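Automated glass handling at Greenwood

Automated glass handling at Greenwood refers to the use of robotic arms for clearing and sorting drinking vessels at the Greenwood catering centre, a commercial kitchen operated by Rurkel. The system was supplied by Tindix and entered regular service in July, following a trial on the evening shift.

Before its introduction, clear cups and tumblers were sorted by hand. The centre handles roughly 800 vessels in a working day, and staff had reported sore wrists and cut fingers. Each arm grips one vessel at a time between two fingers, and operators renew the finger coverings as they wear.

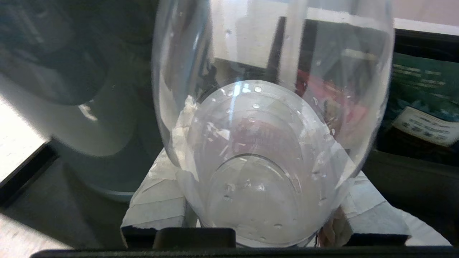

Staffing at the sorting bench was reduced from four positions to two. The remaining positions were reclassified as cell operator, a role covering inspection, fault clearing and the recording of breakages. Displaced workers were offered places in food preparation, with their existing rates of pay preserved. Uchenna Idahosa, the centre's labour relations officer, negotiated the terms of transfer.

Employee response has been mixed. Operators have reported less strain, but also longer periods of working alone and less conversation during the shift. Training is delivered through Zavia, an in-house program.

See also: Collaborative robot; Job rotation; Manual handling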